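Yvette Grewal had sung in public exactly once before she signed up for "Kombo," and that was at a cousin's wedding. This spring she finished as runner-up on the singing contest's fourth season, after six weeks of duets with partners she met only on the morning of each taping.

The format is simple. Singers are paired by draw, given one song and about a day to learn it, and judged together. The pair with the lowest score goes home, both of them. Grewal was paired five times with other contestants and once, in the final, with a guest professional.

We spoke at her apartment in Gastham two days after the last episode aired. She had worked an early shift at the pharmacy that morning and was eating a late lunch in the kitchen.

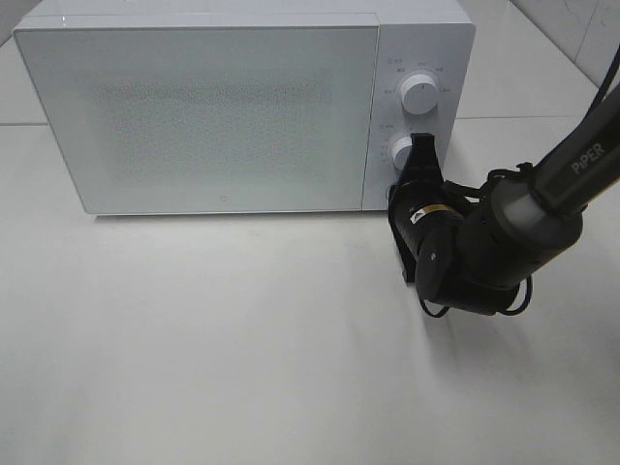 *The kitchen in Gastham, where Grewal learned most of her songs.*

"I don't have a piano or a studio," she said. "I put my phone on the counter, play the track, and sing over it. The neighbors upstairs know all of season four by heart."

She applied after seeing a notice online and assumed she would hear nothing. The show received 2,000 entries that year and invited 188 people to the live audition in Palness. Of those, 20 made it to the first broadcast.

"The audition was two minutes," Grewal said. "They stopped me after one verse, and I thought that was it. Then a woman with a headset asked me to go stand in the other hallway. I stood there for an hour before somebody told me it was the good hallway."

Her first partner was Prys Ruddock, a wedding singer with a much bigger voice than hers. They drew an old country ballad neither of them liked. In rehearsal, she said, he covered her on every chorus.

"He wasn't doing it on purpose. He's used to rooms where people are eating. I asked him if I could take the low part, and he said nobody had ever asked him for the low part. So we switched. He went up, I went down, and it worked."

The judges gave them the second-highest score of the night. Ruddock stayed until the fourth week, when he and a different partner were voted off after a fast number that came apart in the bridge.

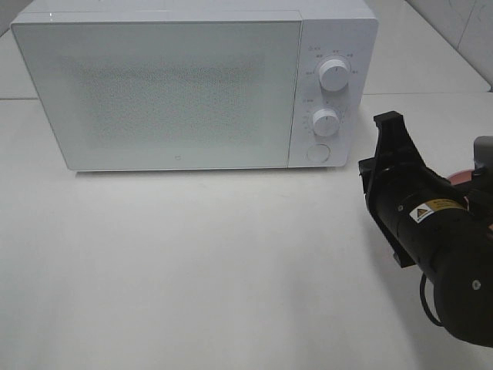 Grewal said his exit was the hardest part of the season. The two had become friends and still call each other most nights. She thinks the result was fair by the rules of the show, and that the rules are hard on people who draw badly.

"You can sing your best and go home because the other person got sick or forgot a line," she said. "Everybody knows that when they sign. It still feels bad when you watch it happen."

She came close to leaving herself in week three. Her partner missed an entry, and Grewal sang both parts for four bars until he found his place. The pair survived by a single point. Clips of the moment went around online, and for a while strangers at the pharmacy wanted to talk about it while she was counting out their pills.

"They were nice about it," she said. "One man asked if I could do the four bars again. There was a line behind him, so I said no."

The final was recorded on Mar 12, 2022. Grewal sang "Status," a new song written for the episode, and lost by a margin she describes as clear. She has watched the performance once. Her opinion is that she took the second verse too fast and that the winning pair would have won anyway.

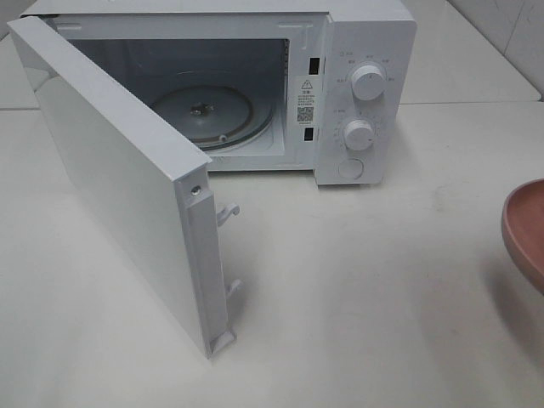
*In the kitchen at lunchtime.*

There was no recording contract for second place. The prize was a small amount of cash, which she used to pay off her car, and a spot on the show's summer tour. The tour is scheduled to run for some 44 dates, most of them in theaters she has never been inside. She has asked for unpaid leave from work and was still waiting for an answer when we talked.

"If they say no, I'll do the weekend shows," she said. "I like my job. I'd like to keep it."

Ruddock will be on the tour too, and they plan to sing the country ballad again. Grewal wants to try it a step lower this time. He has not agreed to that yet.

Asked whether she would go through the contest again, she thought about it for a while.

"The singing part, yes," she said. "The waiting, I don't know. You sit in a chair for nine hours and then you have three minutes. I read four library books during that show, and two of them are overdue."

She had to be up at five the next day. Before I left, she played me a rough version of a song she and Ruddock have been working on over the phone. It has two verses and no title, and they have yet to decide who gets the low part.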